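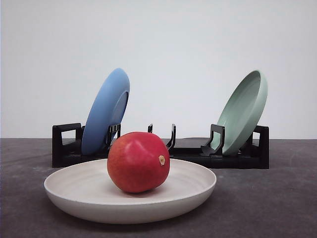
Red fruit on a cream plate, with the dish rack behind it.

Joyce Tanui has put away the same dishes 70 times since breakfast, and she has touched none of them. She does it with a pair of hand controllers, from a chair across the room at Lenora, a small company that teaches kitchen chores to robots. Each run is saved, and the saved runs are what the robot learns from.

The job sounds easy. Lift the fruit off the plate, set it down on the table, then stand the plate in the open part of the rack between the blue one and the green one. A child could do it. Tanui needed 4 days before her runs were smooth enough to keep.

"You feel nothing through the controllers," she says. "You have to watch the rim and slow down before you think you need to."

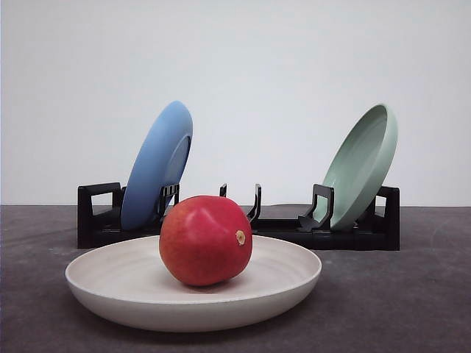

Marwan Ghanem, who runs the training side, wants 400 good runs before he tries the robot on its own. He throws out any run where the operator stops to think. The robot copies the pause along with everything else, he says, and an early version used to hang over the rack for 2 seconds every time.

Her colleague Fouad Moussa prefers to teach by hand, holding the arm by the wrist and walking it through the move. He finds it quicker for the plate and worse for the fruit, which rolls. They have argued over it since May. On Saturday they plan to swap methods for a full shift and compare what they get.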